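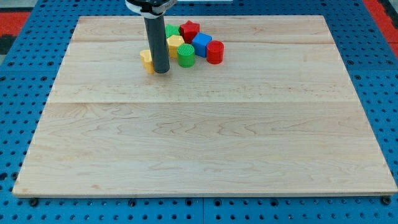

The sorting cell on the maple board, arm down next to the blocks.

From: Kenji Van Dusen
To: shop-automation list
Subject: Re: Anyone actually using an arm on small-part sorting?

Seung-woo Shim wrote:

> Hi all, we're at the point of deciding whether to put an arm on
> small-part sorting at our Fandlow site. Two benches, mixed plastic
> parts, all done by hand now. Management likes the idea. The people
> at the benches are split, and a couple of them are plainly worried.
> I can get cycle times from any vendor. What I'd like to hear is what
> happened to the jobs. Who does what now? Did anyone leave? And did
> you start with real parts or with something simpler?
>
> Seung-woo

Hi Seung-woo, and hello everyone I haven't written to since the spring thread on label printers,

Yes, we are, and I'm so glad somebody asked about the people first! We make up classroom kits at Clevetness. Counting pieces, shape sets, that kind of thing. Until April every piece that came in mixed went across a bench and got sorted by hand into trays, 2460 pieces for a full shelf of kits, and the same two people did most of it. They were fast and they were good at it and they both had sore wrists by midafternoon.

To your last question, we began with our own parts, the plain bright ones. Cubes, cylinders, stars, hexagons, in red, yellow, green and blue. I'd recommend that to anyone. Everybody in the shop knows those pieces by feel, so when the arm did something silly with one, the whole bench could see it was silly and tell us why. We pushed them into a tight bunch at the far end of the board, because that's how they come out of a bin, and had the arm work on getting them apart with a straight gray rod. No fingers at all. I was skeptical about the rod, and I've completely come around. A lot of hand sorting is pushing and spreading before you ever pick anything up. Watch somebody good at it and you'll see them sweep the pile flat with the side of a hand.

The board sits on blue pegboard, and if you take one practical thing from this message, take the pegboard. You can bolt something down, dislike it, and move it two holes over before lunch. Ours has moved more times than I can remember. The maple was an offcut from the display counter, and we've kept it because the bench crew like it.

Now the jobs. Nobody left, and we told them in writing before anything was delivered that nobody would be asked to. I'd do that again and I'd do it earlier. Even so, the first few weeks were tense. One of our two sorters told me she felt like she was training her replacement, and I didn't have a great answer for her that day. What changed it was giving the two of them the cell. They decide what goes on the board, they decide when a run is bad enough to stop, and they keep the log. It's a paper log, at their request, and it's the most useful document we have. "Star caught on the cube again" tells me more than the software does.

So a typical day now: they set up the cell first thing, sort the awkward stuff by hand while it runs (anything clear or floppy, and the heart shapes, which roll in ways I still can't predict), and spend the afternoon on kit checks and returns, which we never had time for. Both of them got a bump in grade for running the cell. That took an argument with the front office, and you should have that argument before you buy, while you still have some leverage.

What I don't love: the bench is quieter. They used to sort across from each other and talk all morning, and now one of them is often around the corner with the returns. We're moving the returns table next to the cell to fix that. Also, the work is less steady. Hand sorting had a rhythm, and minding a machine is a lot of nothing and then three things at once. One of them enjoys that and the other doesn't, so they trade off by the hour.

On money, I'll only say that we set aside 2000 dollars for odds and ends (fasteners, lighting, trays, spare rods) and spent every bit of it, mostly on lighting. Shiny plastic tops throw reflections, so get your overhead light even before you blame the vision.

El Ouafi did our integration and were very patient with a bench crew who had opinions. Stultura also quoted and seemed perfectly capable. I have no stake in either one.

If your two benches would like to talk to our two people without you and me on the call, I think that'd be a wonderful idea, and they've already said yes. Mornings before ten are best. Write me off list and I'll set it up. I can also scan some pages of the log if they'll let me!

Kenji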